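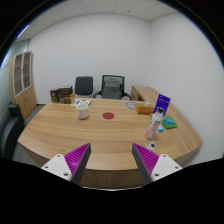 Desk in Ulla, mug and red disc on top, right section with the diagonal grain.

August – Grestelitz Workplace Support
3 min read

Ticket: Siner desk in room Ulla rocks, right section out of line with main top
Status: open, waiting on part
Priority: normal

Reported problem
Desk moves when you lean on the right side. Typing is fine. Writing by hand is not. The requester also says the grain on the right section goes a different way from the rest and asks if the wrong piece was fitted when the room was moved over from the Alemayehu building.

Log

Friday, 9:10
Went up to Ulla. Desk rocks front to back when pressed near the right corner, roughly 6 mm at the worst point. No movement when pressed on the left half, where the mug is. Left the things on the desk where they were for the first check. Slid a sheet of paper under each foot in turn. It went under the rear right foot easily and under none of the others.

9:25
Checked the grain. It does run diagonally on the right section and straight across on the main surface. Looked up the order. The Siner was bought with the right section as a separate line, same finish name on both, and nothing in the order says which way the grain should go. Color is close enough that I would not swap it on looks alone. Asked the requester if they want it logged as a fault. They said only if it has something to do with the rocking. Left it as a note.

9:40
Cleared the desk: mug, red disc, the leaflet from behind the mug, and the boxes from the back left corner. Put everything on the windowsill in the corridor. Please don't stack the boxes on the floor behind the door, that is where the door opens to.

9:50
Adjusted the rear right foot by 2 full turns. Rocking is smaller but still there. Further turns lift the right section and the front panel starts to creak, so I backed it off again.

10:15
Got underneath. The bracket that ties the right section to the main top takes 8 screws. All of them are in, but the ones at the back spin without biting. The holes are worn out. That probably happened in the move, as the desk was taken apart at Alemayehu and put back together here with the same screws.

10:30
Tried the next length up from the drawer in the workshop. Too long, the tip would come through the top. Did not fit them. Put the old ones back by hand so nothing falls out.

11:05
Put everything back on the desk. Boxes to the back left corner, mug on the left half, disc near the middle. Told the requester it is safe to use for normal work but not to sit on the right end or put the printer there.

Friday, 14:20
Supplier replied. They have a wider bracket that uses fresh holes, in stock. They will not replace the right section for grain direction. Ordered one bracket and a box of 100 screws – the smaller box is discontinued, and we can use the rest on the other desks from the same move.

What to do when the part arrives
Clear the desk again before tipping it. Fit the new bracket with the desk upside down on a blanket, then set all the feet to zero and level from the left. Check with the paper again before closing.

Workaround until then
Folded card under the rear right foot. It flattens after a few days, so swap it if the rocking comes back.

Open question
Does anyone know if the other Siner desks from Alemayehu have the same grain on the right section? If so I will stop asking the supplier.

Grestelitz Workplace Support – reply to this ticket or stop by the workshop | © Grestelitz | Back to top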